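2025-09-13

Station 2, cloth cell, Stoscombe. In at the usual time, cell already powered up by the night crew. Two entries in the fault log, both grip-loss on the left arm. The right arm has a clean log going back to July.

Started with the left arm on the green cloth, slow speed, force limit at the default.
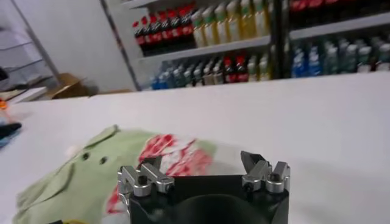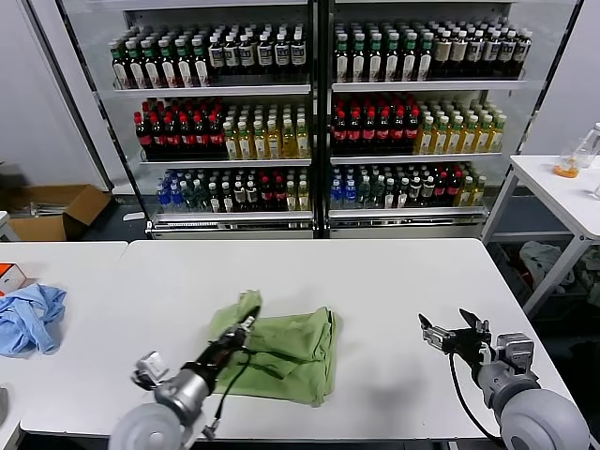 Green cloth, white table, slow speed.

Checked the finger linkage first. Pulled the left gripper after the morning runs and put it on the bench. Pivot caps tight. One bracket screw on the inner link turned a quarter before it seated, so I took all of them out, cleaned the threads and put them back with medium threadlocker. Play at the fingertip is now within the Drisora sheet. It was outside before, though not by much, and I doubt it explains both faults.

Fingertip pads are worn on the leading edge. Replaced the pair. The bin is down to one set, so I wrote a request to Hawthorne for more. The last order came with the wrong hole spacing and I put the part number in twice.

Re-homed the gripper and ran the open/close routine, 500 cycles, no cloth. It stopped at 51 with code 607, position timeout. Code 607 on this controller is nearly always the connector - reseated it at the wrist, added a tie to take the load off the plug, restarted from zero. Second run completed. Motor current flat from start to finish.

Wrist camera calibration after that. The offset had moved slightly, as expected with the gripper off and on again. Saved the new file under today's date and left the old one in place in case Solange Beaudoin wants to compare. She set the original values when the Burnance controller went in and does not like them overwritten.

Did not get to the right arm. Its pads have the same hours on them and should be changed when the parts arrive. Also outstanding: grease on the left shoulder joint, and the table height, which I still think is low at the far corner. Need the long level from the store.

Left the cell in standby, force limit unchanged, log cleared.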